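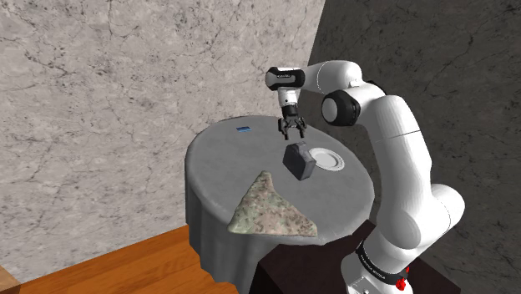

Arm over the round table, gray cloth on.

Switching from jumpers to eq at 41, saddle question and a bit of a rant

paddockpaula
So I've been doing the low jumpers at Treslow for years and my trainer (Olga Lagos, some of you know her) wants me to try the adult equitation next season. I like the idea! My leg is a mess over fences and I'd love to fix it. But my saddle is a Bundgaard with huge blocks, and she thinks I've been leaning on them like a couch. She'd like me in something flatter. I found a used one for $1,238 and my stomach hurts looking at that number. Do I need it, or can I do a winter without stirrups in what I've got and see?

mudseason
Winter without stirrups, 100%. I did all of November that way and could barely get down the stairs, but my lower leg quit swinging. Blocks or no blocks, you'll find out fast where you're gripping.

hjlong
I'm going to disagree. If the block puts your knee in the wrong place you can drop your stirrups till spring and you'll just get strong in the wrong place. Take the flatter one on trial first. Any decent seller gives you a few rides.
Hongjun Long

mudseason
Sure, but plenty of people learned to ride in whatever the barn had on the rack. I don't love telling someone to spend over a thousand bucks before she's even been in an eq class.

hjlong
I said trial. A trial costs shipping.

greybeard_tb
And whole months with no stirrups is rough on the horse too if you start bouncing. Ten minutes at the end of a ride, sitting trot and then some two point. Stop when you get sloppy. My old mare would pin her ears at the first thump and she was right.

paddockpaula
Ok that's a good point, he's got a sensitive back and I'm no feather. He's a 16.2 TB cross, built kind of downhill, and I do wonder if part of my leg problem is that I'm always bracing against him on landing.

tinystirrups
Downhill horse, does the saddle tip forward on him? Put it on with no pad and look at it from the side before you buy anything. I fought my leg for two years and the saddle was pitching me onto my knees the whole time. Fitter reflocked it and charged me $124.

paddockpaula
Huh. I just went out and checked (in my pajamas, don't tell anyone) and it might be a little low in front? Hard to tell with him trying to eat my sleeve.

mudseason
Ok, fitter first. I can live with that answer.

greybeard_tb
Are you going to Ultiscombe in the spring? They had a nice easy adult eq there last year, one rollback and a trot fence. The judge cared a lot about the trot fence.

hjlong
The trot fence was silly. Half the class broke to canter and she pinned them anyway.

greybeard_tb
She didn't pin mine!

tinystirrups
Mine either lol. Number 758, the one who knocked the flower box over.

paddockpaula
You guys are not selling me on this. Fitter can come out in two weeks, Olga says ten minutes no stirrups till then and I'm not allowed to hold the mane. Does anyone have a spare set of flocked panels pics so I know what lumpy looks like?

tinystirrups
Just run your hand down underneath, both sides. You'll feel it. Mine was like a bag of walnuts.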